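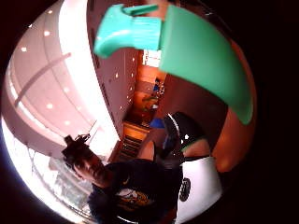
Vatbridge to open refill counter in Gukport in June

Gukport, January 30, 2019 — Household goods supplier Vatbridge will open its first refill counter in June, letting shoppers top up washing-up liquid, laundry liquid and floor cleaner in bottles they bring from home.

The counter will take up part of the company's existing shop in Gukport and will start with 16 products. Prices will be set by weight, and there is no minimum purchase. Staff will weigh each empty bottle before it is filled.

"Customers have been asking us for this for a long time," said Rania Bataineh, managing director of Vatbridge. "They like what we sell but they don't want to buy another bottle every month."

The company ran a trial by post last year with almost 3000 households. Refills were sent out in large pouches, which could be returned free of charge. Postal refills will carry on alongside the counter.

Most of the liquids will come from Nitia, which has supplied Vatbridge for 13 years. Tamer Farah, head of supply at Nitia, said the formulas are the same as those sold in sealed bottles. A fragrance-free range will be added later.

Vatbridge employs 28 people and expects to take on two more before the opening. Applications should be made in writing to the shop manager, Nour Daher.

Press contact: Fouad Kassab, Vatbridge, Gukport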